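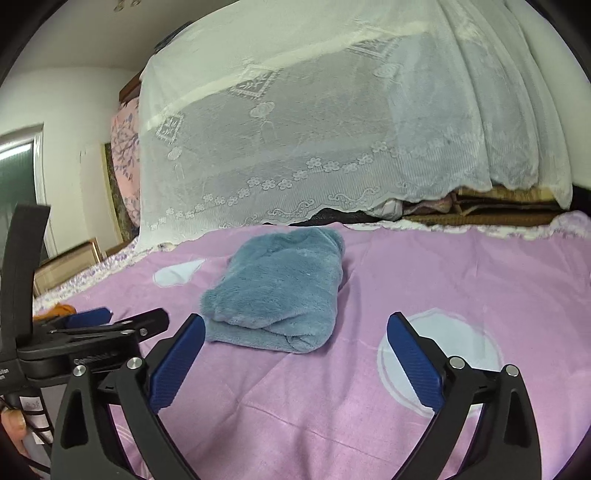 Where the Pallets Wait: Dwell Time at a Small Cross-Dock

Final report, Supply Chain Operations practicum

Summary

Benent is a regional freight company that moves partial truckloads for customers who don't have enough stuff to fill a trailer and don't want to pay for the air. Its cross-dock in Kirnevell takes in mixed freight during the day, sorts it by lane, and sends it out at night. The company asked for a student to find out why pallets that should leave the same evening keep spending the night on the floor. I was the student. I spent part of the spring semester standing next to a dock door with a clipboard, and I now own better socks.

The short version of my findings is that most of the late pallets were late before anybody touched them. The paperwork was wrong, or missing, or correct and in somebody's truck.

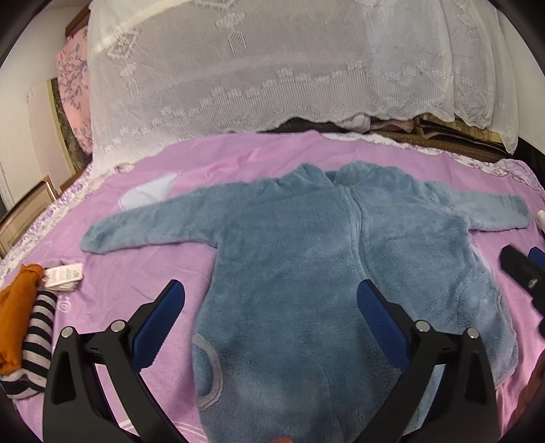

Lucyna Michalski
Student researcher, Supply Chain Operations practicum
Mar 23, 2024

Background

Benent runs two outbound lanes from Kirnevell. The Jirska lane is the older one and carries mostly building supplies and machine parts. The Gajewski lane was added later to serve a handful of retail accounts, and it carries whatever retail accounts feel like shipping. Both lanes leave in the evening. The dispatcher closes each load one hour before departure, at which point the floor crew is supposed to stop adding pallets. In practice the crew stops when the driver starts looking at them.

A pallet that misses its load waits for the next night. Benent doesn't charge the customer for that night and doesn't pay a penalty for it either, so for a long time it wasn't recorded as anything. My supervisor at the site called it "resting." I have used "held overnight" in this report.

Method

I tracked 318 pallets from the inbound door to the outbound trailer. For each one I wrote down the arrival time, the time it was scanned, the time it was moved to its lane, and the time it was loaded. I also noted length and whether it could be stacked, on the theory that awkward freight gets left for last. I believed in this theory for two weeks.

Scan times came from the warehouse system. Everything else came from me and a wristwatch, after I found that the clock over door 6 runs on its own schedule. The first batch of records, taken before I found this out, was thrown away and is not in the 318.

Times are rounded to the minute. I did not record who handled each pallet. The crew asked me not to, and I thought that was fair.

Results

Of the 318 pallets, 186 left the same evening. The other 132 were held overnight, which was a higher number than anyone in the office had guessed. (There was an informal pool. I was not allowed to enter.)

Long freight did move more slowly across the floor, but it wasn't held more often, mainly for the reason that it blocks the aisle and people want it gone. Small, polite pallets were the ones that got forgotten. Several sat against the back wall in full view, properly wrapped, with a label facing the wrong way.

The biggest single cause of a hold was a mismatch between the booking and the freight. A customer books two pallets and sends three, or books the right number with the wrong weight. The system then flags the shipment, and the flag goes to a screen in the office. The office empties out before the evening load closes. The flag stays up until morning, glowing at a chair.

The Gajewski lane had more mismatches than the Jirska lane. Its customers book online by themselves, while the Jirska customers still phone in and get asked questions.

Recommendations

1. Send booking flags to the handheld scanners as well as the office screen. The scanners can already receive messages. They currently get one, about forklift batteries.

2. Give one person on the evening shift permission to correct a pallet count. Weight changes can still go to the office.

3. Add a held-overnight code to the system, with a reason. Free text is fine to start with.

4. Fix the clock over door 6, or take it down.

Limits of this study

One site and one student, in one season. The crew told me that May is much busier, and I would expect a different mix of freight then. I also can't rule out that people worked faster with me watching, although a few of them clearly worked slower in order to finish a story.

I did not look at inbound delays, which belong to the carriers and would need a separate project. The site manager has offered that one to next year's class. The spreadsheet, the blank tally form and my notes on the scanner menu are in the shared practicum folder, under Kirnevell.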